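4. Oiling the tabletop (Griseo and Kolleria tables)

Read the whole section before opening the can. Rags first, then oil.

You need: Waston table oil, 4 lint-free cloths, fine sanding pad, rubber gloves, metal bucket with a lid, water. Masking tape if the walls are close.

CAUTION — oily cloths can catch fire by themselves. Never ball them up. Soak in water, put in the metal bucket, lid on. Applies to sanding dust with oil in it too.

4.1 Prepare

1. Clear the table. Pull out from the wall far enough to walk behind it.
2. Wipe with a damp cloth, not dripping. Let dry completley.
3. Sand lightly with the grain. No circles. Swirls left by the pad show up after the first coat and you will be sanding again.
4. Vacuum, then wipe dust off with a dry cloth. Check the edges, dust sits there.

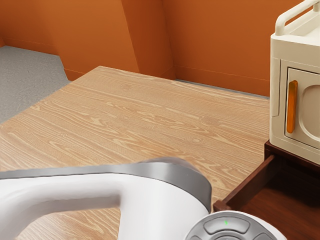

Fig. 4-1. Light wood top with darker streaks. Follow the grain.

Note: darker streaks and knots soak up oil at a different speed. Normal. Do not add more oil to even it out.

4.2 First coat

1. Stir the can, don't shake. Bubbles otherwise.
2. Pour a small puddle on the cloth, not on the wood.
3. Work from the far edge toward you. Thin coat. If it looks wet and shiny all over you've used too much.
4. Wait 15 minutes.
5. Wipe off everything that hasn't soaked in. Fresh cloth. Edges again.
6. Leave 6 hours, window open, no cups, no cats.

CAUTION — don't oil in direct sun or on top of a heated floor. Skin forms before the oil soaks in, then it stays sticky for days.

4.3 Underside and extension leaf

Do the underside the same day as the top — one side oiled and one side bare can make the leaf cup.

1. Slide the leaf out and lay it face down on a blanket.
2. Mark it (see below).
3. One thin coat, wait, wipe, same times as 4.2.
4. Stand on edge to dry. Spacers between leaf and wall. 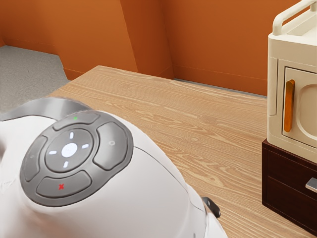

Marking the leaf: the Sproģis leaf fits both ways round but the grain only lines up one way. Pencil only, underside only, before any oil goes on. Ink bleeds. The old guide said to write "front" and people still got it wrong, so now we use a dot with short dashes around it, same layout as the white marks on the round gray button: one above, one below, one left, one right. Then draw the top dash longer so it points to the window end or whichever end you choose. Copy the same mark on the frame rail. Long dash to long dash when you put it back.

4.4 Second coat

1. Feel the top. Tacky = wait longer.
2. Rub down with a used pad, barely any pressure.
3. Repeat 4.2, steps 2 to 6. Use less oil then before.
4. No hot dishes or wet glasses until the smell is gone.

Note: Kolleria tables bought before November come pre-oiled. One coat is enough, skip 4.4.

Still sticky the next day? Put a little fresh oil on a cloth, rub the spot, wipe dry right away. Still sticky after that — see page 43, or write to Mei-kuen Lau at the service desk with your order number.

Section revised September 29, 2024, B. Ozoliņš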